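The Cupcake Question

The first time I visited the robotics office at Draltach, I was handed a mug of tea and told to mind the cable by the door. It was a damp April morning, and Angharad Wynne had already been at her desk for hours, comparing two sets of gripper fingers in a kitchen that exists only on her computer. I had come expecting clanking metal, and what I got was a toaster, a sink and a very pink cupcake.

Wynne's team wants to know which gripper a home robot ought to carry, and they have narrowed it down to two. The Gilchrist has slim fingers and a light touch, and the Tultlow is sturdier, with a wider squeeze that (she says) forgives a sloppy approach. Both get the same arm, the same counter and the same list of chores, 238 trials apiece, and she watches far more of them than she strictly has to.
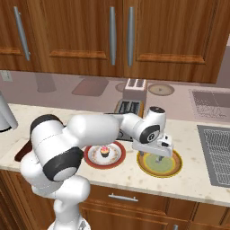

Simulated plates are a stern test: the gripper hovers over the green-centered one, with the cupcake close by.

A plate is a miserable thing to pick up, when you stop to think about it. You and I slide a thumb under the rim and never give it a second thought, but a robot with two fingers has to decide where that rim is, how far down to reach and whether its own forearm is about to knock into the toaster. Wynne told me she spent 17 days on plates alone, and I believe her – she talks about rims the way my uncle talks about trout.

Her colleague Randi Tangen takes care of the controller, the software that turns “go there” into a smooth motion of the joints. Tangen came over from Grurkwood, where she worked on warehouse arms, and she finds kitchens a good deal harder. “A box doesn't mind being bumped,” she said. “Frosting minds.”
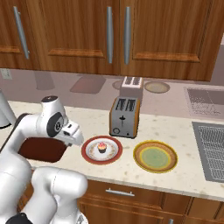
The rendered kitchen again, with the gripper fingers just above the dark red board.

I asked which one was winning, naturally, and got a long look and a second mug of tea. The Gilchrist does better with thin edges, Wynne allowed, and the Tultlow is ahead on anything with a handle. Changing a setting and running a fresh batch can take up to 30 minutes, so there is plenty of time for arguing in between, and they do argue, very cheerfully, mostly over how hard a finger should press before it counts as holding.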